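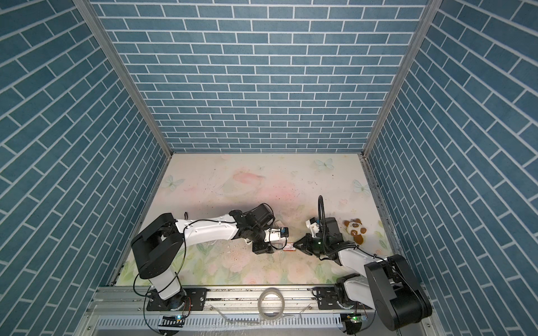 Box between the two grippers, handover node running.

Bimanual handover: when do you let go?

belay_ben
Posted January 10, 2020

Long one, sorry, but I'm really enjoying this and want to compare notes. I've been writing the handover part of our two-arm stack (we call it Belay, after the climbing thing: don't let go until the other one says they've got it). Small boxes, left arm to right arm, over a floral mat with plenty of pattern for the vision side to chew on.

The old version from December was a timer. Both grippers close, wait, one opens. Fine on a good day. The new version is a little state machine with 4 states: approach, both holding, load check, release. The load check is the fun bit! The receiving arm pulls back a tiny amount and we look at motor current on both sides. If both currents rise, the box is gripped at both ends and the giver can open.

The control loop runs at 60 Hz and the load check takes up to 20 ticks. Has anyone done this with just current, no force sensor at the wrist?

cloltitz
Yes, and I wouldn't trust it. Joint friction eats the signal on small geared actuators. Your tug has to be big enough to see, and by then a card box has started to slide. I'd use the wrist cameras. If the box moves with the receiving gripper over a few frames, you have it.

belay_ben
I had that on a branch! It fell over whenever the fingers hid most of the box, so exactly at the moment I wanted it. Friction is a fair worry, though. I subtract a baseline recorded during approach with the same joint directions, and that cleaned it up a lot.

Umut Gökçe
The baseline trick works nicely until you change pose. We keep a small table of baselines by elbow angle and interpolate. It's dull to record but you only do it once per arm.

Also, what does your planner do about the other things on the mat? Ours kept choosing pretty handover points that needed an elbow to sweep right over the clutter.

belay_ben
Oh, the table is a great idea, stealing that. On clutter: the perception node fits a rough bounding shape to everything it finds and the planner keeps clear of those. The clear cup is the horrible one. Depth goes straight through it, so I run a plain colour segmenter as well and merge the two masks before planning.

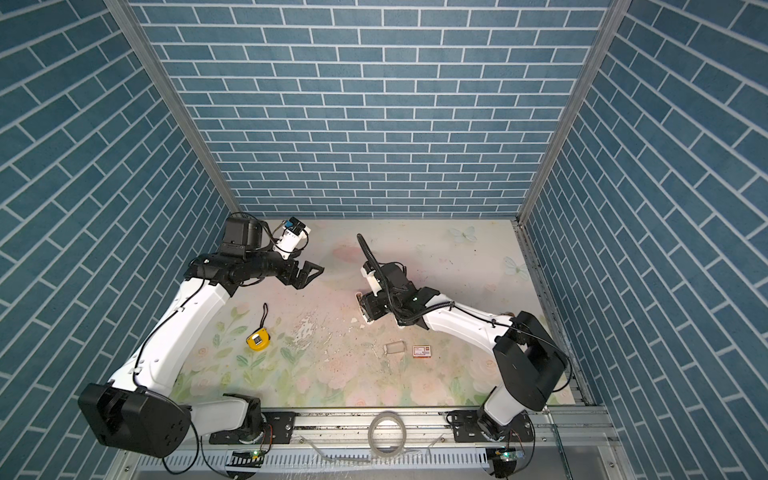

Tape measure, clear cup on its side, red-and-white box lying flat.

purel_fan_2
Merging masks: union or something cleverer? With a union I got phantom obstacles from every mark on the floor, and yours has worn patches and specks all over it. I'd expect the printed butterflies to set it off as well.

belay_ben
Union, then anything flat that matches a stored picture of the bare mat gets dropped. The butterflies go away beautifully. New scuffs don't, until I refresh the stored picture. I quite like having the scuffs there, it keeps the code honest.

cloltitz
And a thin box lying flat doesn't get dropped?

belay_ben
Only if it matches the stored mat, and red lettering on white is nothing like roses. A pale pink box would be trouble, I'll give you that.

eritar
Coming at it from the tooling side: log everything around the release. Currents, gripper widths, both wrist images, state name, one timestamp source. I spent ages blaming my detector for drops, and the two arm drivers were stamping messages from different clocks. Replay made it obvious in one evening.

Umut Gökçe
Seconding the clocks. With separate controller boards per arm it's the first thing I'd check.

cloltitz
Still think vision should have the final say. Current can tell you that something is being pulled. It can't tell you it's the box and not one finger catching the other.

belay_ben
Okay, finger on finger is a case I hadn't covered. Gripper width should catch it, as I know the box size from the detector. Adding it as a second condition tonight, and I'll put the clock check in the start-up script while I'm there. Will post the current plots for both arms once I've got the baseline table going.

purel_fan_2
Please do, and include the bad ones!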